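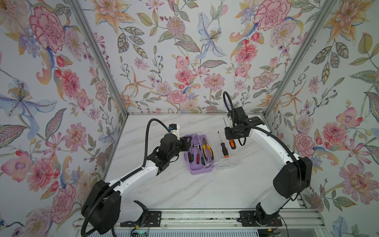 Spring Tidy Evenings Return to the Enatow Tool Library, With a Place for Every Screwdriver

ENATOW, March. The Enatow Tool Library is delighted to announce that its Spring Tidy evenings are coming back this month, and that everyone with a messy drawer, a crowded garage shelf or a toolbox that no longer closes is warmly invited to bring it along and spend a couple of hours putting it right in good company.

Doors open at 7 p.m. at the old Baxter building, and there will be coffee and (if last year is anything to go by) far too much cake. Each guest gets a stretch of table and as much or as little help as they would like. We suggest starting with one small box and taking everything out, wiping it down, and putting back only the tools that belong together.

Clear-sided boxes are a favorite with our members, who like to see what they have before they lift the lid.

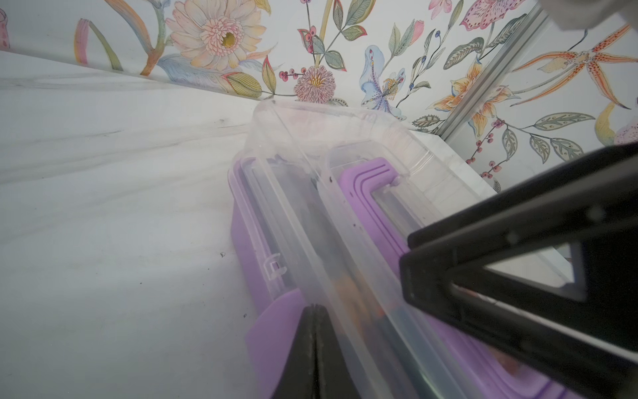
Efa Beddoe told us that she had bought the same screwdriver 2 years running before she finally sorted her tools, and that she now keeps the small box by the back door and leaves the heavy one in the garage.

The library lends around 400 hand tools to households across Enatow, and the same sorting habits are used on our own shelves. Ratchets stay with ratchets, side by side and facing the same way, and screwdrivers get a box to themselves. Lodent Hardware has kindly given us a supply of blank labels, and Wedance, our neighbors upstairs, are lending the extra tables. We are very grateful to them both!

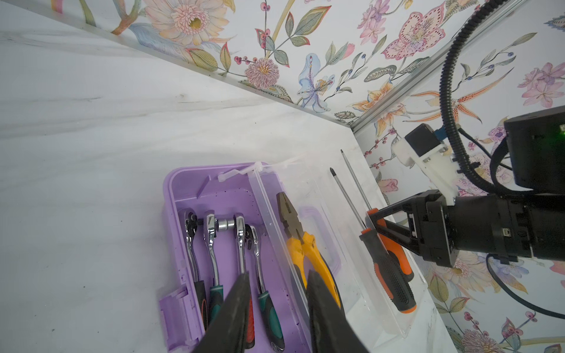
Enatow Tool Library News, Issue 5

Tools you no longer need can be left with us at the end of the evening, and we will gladly find them a home in the lending collection. Please check that they are clean and that nothing is cracked or bent.

Admission is free and there is no need to sign up. For more information, please ask for Kieran Ó Súilleabháin at the library's front desk during lending hours.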